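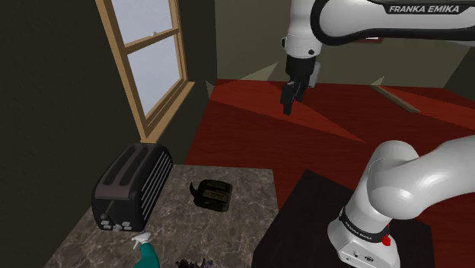 White arm over a red floor (render)

Park and ride at Drudum – anyone else baffled?

tramlass_2
So I went to the drop-in on Thursday about the new park and ride, and I've come home more confused than I went in. They want 800 spaces on the old Cerus works, with the 14 bus rerouted to call there. Fine, I like the site! But the bus would stop going down Ansah Road altogether, and that's how my mum gets to the doctor's.

Ken_on_the_hill
Ansah Road is nearly empty after nine in the morning. I drive behind that bus most days and there's hardly a soul on it.

tramlass_2
After nine, maybe. Try getting a seat at eight (my mum stands, with her stick).

gdogbe
Gifty Dogbe here, I've been collecting names for the petition. We're at 3,406 now and would love to reach the next round number before the June meeting. We're asking for the 14 to stay as it is and a separate shuttle from the car park – every 20 minutes would do.

Ken_on_the_hill
And who pays for the shuttle? A second bus and second driver all day isn't small change. I'd sooner they spent it on a proper crossing at Drusum Lane.

mossy
Bit of both for me. I'd use the car park, I work in town and parking is daft money. But 800 spaces all emptying onto Drusum Lane at half five? It's one lane under the railway bridge!

gdogbe
Mossy, do put that on the comment form, the bridge isn't mentioned anywhere in the leaflet. Paper copies are at the library desk.

Ken_on_the_hill
I'll give you the bridge. Still not signing.

tramlass_2
Ken you are hopeless. Does anyone know if the form has to be posted or can I hand it in at the library?

gdogbe
Either is fine, they've a box by the door.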